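Robotics Project Report - Hands Comparison
Lemlem Adugna, final version, handed in 15 Jul 2020

1. What we set out to do

Compare two hands on the same pair of arms, doing laundry jobs. Hand A is the Tretard, four fingers plus thumb, rubber tips. Hand B is the Deltora two-jaw gripper. Same controller for both (Hailu, default settings, see section 4 for why that was a mistake). Wrist camera and head camera both recording. Everything from here to section 3 is the Tretard.
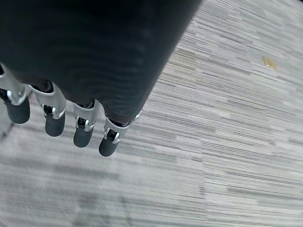
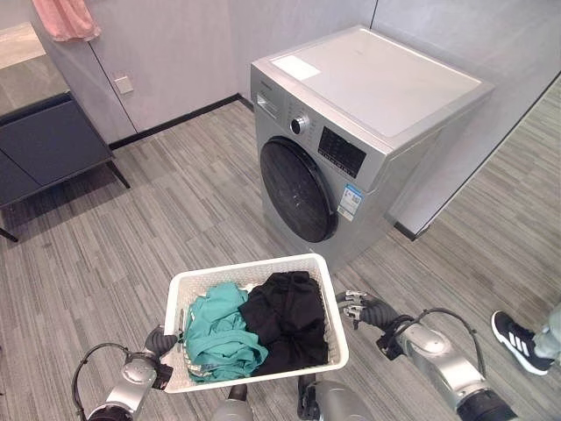

2. Method

Each run starts with the robot facing the washing machine. Pick up basket, carry it, put it down, take out one item. 20 runs per hand so 40 in total. A run counts as a pass if the basket ends up upright on the floor and the item is out of it. Dropped sock = fail, even if the sock was picked up again after.

Driving was done by teleoperation, same driver all the way through. I know this isn't ideal. A driver gets better with practice, so we swapped hands halfway through each session, instead of doing all of A then all of B. Swapping takes ages, four bolts and a connector that is a pig to reach.

3. Results

Tretard: 17 passes out of 20. The three fails were all the same thing, fingers closing before the thumb had got under the rim, basket tips. Good on soft stuff. You can be quite sloppy with where you put the hand and it still gets hold of a shirt.

Deltora: 11 out of 20. Fine on the rim, better than the Tretard if anything, it just clamps and stays clamped. Bad on clothes. Picks up two things at once or nothing. Thin fabric slides out from between the jaws when the arm lifts.

Time per run, no real difference. I had a graph for this but the axis labels were wrong and there wasnt time to redo it. Raw times are in the appendix.

4. Controller

Left on defaults because the February tests at Landmont used defaults and we wanted to be able to compare. Default grip force is set for hard objects. Too much for the Tretard, the tips squash and you lose the feel of when it has closed. Turned it down for a few extra runs at the end (not counted above) and it seemed smoother, but a few runs is not evidence.

Also a lag between the driver's hand closing and the robot's. Small but you notice it. Could be the controller, could be the network. Didn't get to the bottom of it.

5. Cameras

Wrist view is good for the last bit before contact, useless for anything else. Blurs when the arm moves fast. Head view is what the driver used nearly all the time. Problem with the head view is that a full basket hides whatever is under it, so putting down was partly guesswork. Would like a thrid camera, low down, looking from the side.

6. If doing it again

Two drivers. Set the grip force for each hand seperately before starting. More types of clothes, ours were all fairly light, so no idea what either hand does with jeans or a bath towel. Write down fails as they happen, I had to go back through recordings for half of them.

Appendix A: run times. Appendix B: hand swap steps and bolt sizes.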